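3.2 Gathering the hoodie demonstrations

I'll admit I went into this part of the project thinking T-shirts would be the hard bit. Raelene Tomoana had already run the shirt and towel tasks on the Skevgate setup by the time I joined in May, and she warned me that anything with a hood would eat up our afternoons (she was right, and she's been very good about not mentioning it). A hood has no flat state you can count on. It bunches, it tips over to one side, and the policy we trained on the Lamptey towel set treated it as a corner to be grabbed and pulled, with pretty ugly results.

So we collected a fresh set by teleoperation, 2162 episodes all up, with five operators taking turns. Each episode starts with the garment laid out by hand and finishes when the operator presses the pedal, whether they're happy with the fold or not. We kept the unhappy ones! They're flagged in the Vosa logs, and 270 of them were held back for the failure classifier in Section 4. I'd asked the operators to bring the sleeves in over the body first and leave the hood till last, but I didn't enforce it, and you can see two quite different habits in the data if you plot the order of grasps.

We recorded on beds as well as on tables, which was my idea and caused a fair bit of grumbling. A mattress gives when you push on it, the sheet rucks up along with the garment, and there's bedding in view that the model has to learn to leave alone. Figure 2 gives the flavour of it.

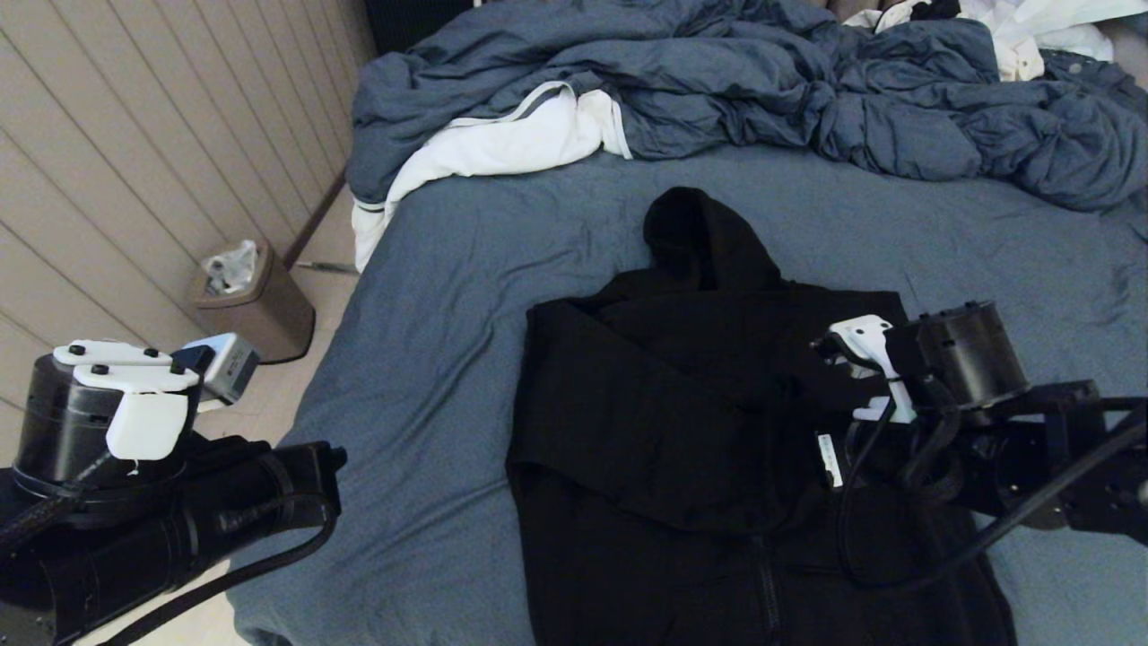
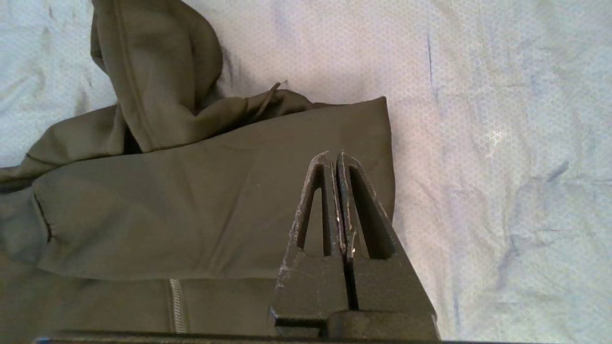
Figure 2. Folding a dark hooded garment. First: head-level view, with an arm on either side of the garment on the bed. Second: wrist-level view, gripper fingers together beside a folded panel.

The close view matters more than I'd guessed. From up top, dark fabric on dark fabric is nearly one blob, and it's tough to tell how many layers you're about to pinch. Up close you get the seams and the zip, and the edge of a fold shows up well against a lighter surface. When we dropped the wrist streams from training, the policy still reached for sensible spots but kept picking up one layer too many.

One wrinkle (sorry) is timing. The Voltance controller stamps its joint states on its own clock, so we line everything up afterwards using the first finger closure in each episode. Episodes with no clear closure were left out of the alignment and aren't included in the total.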